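Chapter 11
Surfaces and Small Objects

11.1 Scope

This chapter deals with tabletops and the things handled on them. Wood grain is treated first, as its direction affects how scratches show and how a cloth should be moved. Cathedral grain is the name given to nested ovals or arches running lengthwise along a board.

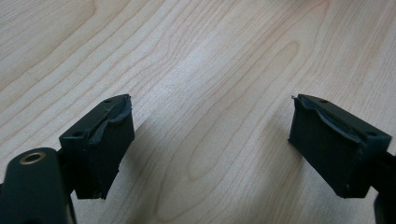
Straight grain usually lies to either side of such figures. Wiping follows the grain – never across it – and the cloth is turned after each pass.

11.2 Hard and soft items

Objects are sorted by what they may do to the surface. Hard plastic puzzles with square edges are lowered, not dropped. Shaggy fabrics do little harm but hold grit between their fibers, and are shaken out beforehand. 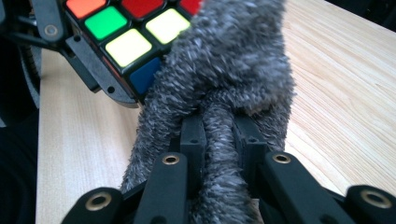 Kettunen's trial at Skotville used 50 items and a single table. The results are set out in Section 11.3, followed by Bhattacharjee's notes on storage.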